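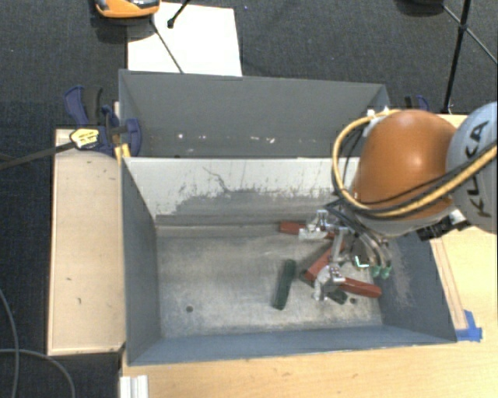

Figure 6. Gripper at the blocks in the picking bin, with the second bin behind.

6. Showing the Arm a Pick

Reading time: 7 minutes

By now you should have the arm powered, the bins in place and the Ondeck handset paired, and if you've done all that in one sitting, please go and get yourself a cup of something before you start this section. Teaching goes better when you're not in a hurry. The arm will copy what you show it, including the little jerk you make when you reach for your phone, so a calm quarter of an hour at the start will save you a fair bit of deleting later on.

There are two ways to show the arm a pick. You can take hold of it and move it yourself (we call this hand guiding), or you can stand back and drive it with the Ondeck handset. Most people like hand guiding for their first few tries, and then move over to the handset once they have a feel for how the wrist wants to turn. Both kinds of recording go into the same Camenzind session, and you can mix them as you please.

6.1 Before you record

1. Look over the bins. If you are using board and bar clamps at the corner where the bins meet, as in Figure 6, give each clamp a firm push with your palm. A bin that creeps during a session will spoil the recordings so slowly that you won't notice until the next morning.

2. Follow the cable with your eyes from the gripper all the way back up the arm. It should have enough slack to make a wide, easy loop around the joint. Now turn the wrist slowly to both ends of its travel, using the handset, and watch that loop the whole time. If it goes tight or catches on the bin wall, stop and re-route it as shown in section 3.

3. Put your blocks in the bin. Any mix of colors will do. Let them fall where they like, some leaning on each other and some on their own, and resist the urge to tidy them! The arm will be meeting messy piles later and it needs to meet them now.

4. On the Camenzind screen, choose New Session and give it a name you'll still understand in June. "Test2 final" is a name we have all used and regretted.

5. Check that the speed limit for teaching reads 100 mm per second. That is the setting the station ships with, and we'd ask you to leave it there until you have finished your first full session.

CAUTION: Keep your free hand outside the bin whenever the arm is live, even during hand guiding. The gap between the fingers and the bin wall is a bad place for knuckles. Know where the stop button is before you touch anything, and reach for it once with your eyes closed just to be sure.

6.2 Hand guiding

1. Press and hold Guide on the handset until the arm goes soft. You'll feel it give a little. If it sinks under its own weight, let go of Guide at once and run the payload check on page 34. The gripper weight has most likely been left at zero.

2. Take hold of the arm above the gripper, on the solid metal. Please don't steer by the hoses or the tube fittings, however handy they look. They come loose with very little pulling.

3. Bring the gripper over the bin and pause there for a slow breath. Press Record. The pause gives the session a clean beginning, and Camenzind uses it to line your recordings up with one another.

4. Lower the gripper toward the block you've picked out. Choose one that's lying on top of the others or standing apart from them. Turn the wrist first, while you still have plenty of room, and then go down. Turning and lowering together feels natural to a person but tends to come out muddled when the arm plays it back.

5. When the fingers are on either side of the block, press Close. Wait for the short beep.

6. Lift straight up until you are clear of the rim. Carry the block over to the second bin, lower it, and press Open. Rise a little and press Record again to finish.

NOTE: A poor recording is worth throwing away on the spot. Press Discard before you begin the next one. We know it's tempting to think you'll come back and sort them out in the evening, and we can only say that we've been keeping that same promise to ourselves for years.

6.3 Driving from the handset

The handset takes some getting used to. Its left stick slides the gripper across the bin and its right stick raises, lowers and turns it. Everything is measured from where the handset thinks you are standing, so tell it first.

1. Stand where you can see down into the bin without leaning over it. Press Face Me. From now on, pushing the left stick away from you moves the gripper away from you.

2. If you walk around to the other side of the table, press Face Me again. Forgetting this is far and away the most common reason for a bumped bin.

3. Press Record, and drive the pick in the same order as before: across, turn, down, Close, up, across, down, Open.

4. Near the blocks, squeeze the trigger under your right finger for slow mode. The arm will drop to a crawl, and you can nudge it into place with tiny taps.

5. Press Record to finish.

CAUTION: Don't press a block against the bin floor to get a better grip on it. The arm can push a good deal harder than you'd guess from the stick, and you will be the one ordering new fingertips. If you hear the gripper touch metal, release both sticks, tap up twice and try again from a little higher.

6.4 Awkward blocks

Sooner or later you'll want a block that doesn't want to be had. Blocks close to a wall are the usual trouble. In Figure 6 one of the red ones has its rounded end close to the right wall, and a finger brought down on that side would have very little room. Come at a block like that across its middle, with the fingers on its two long sides, and keep the hoses on the side away from the wall.

For a block that's partly buried, like the green one underneath the red ones in the same figure, take the upper ones away first. Record those picks too. They're perfectly good lessons in their own right, and the arm learns something useful from seeing you leave the buried one until later.

If there is simply no way in, you may show the arm a nudge: close the fingers, set them beside the block and push it gently toward open floor. Mark the recording as Nudge on the screen before you save it, or Camenzind will treat it as a pick that failed.

6.5 How many is enough?

Our own Lotano bench session, the one supplied with the station as a sample, has 76 recordings in it, and you're welcome to open it and poke around. You may do well with fewer if your blocks are all alike. Spread your picks over the whole floor of the bin, though, because after a while the pile drifts to one side and you find you've been teaching the same corner over and over. Stir the blocks by hand now and then (arm stopped, please) and push a few across to the quiet side.

A single session can hold up to 1550 recordings. When you get near that, start a new one and link the two under Session > Family.

6.6 Saving and shutting down

1. Press Home on the handset and wait for the arm to come to rest above the bins.

2. Choose Save Session. Leave the station switched on until the bar has gone all the way across.

3. Write a line or two in the Remarks box about what you taught and anything odd you noticed.

4. Set the handset back in its charger with the sticks facing up.

If playback stutters the first time you try it, turn to section 7, where smoothing is covered. Questions about this section go to Engelbert Oberholzer at the Clilska help desk, and do please send him the session file along with your message so he can watch what you watched.

Section 6 last revised 9 March 2023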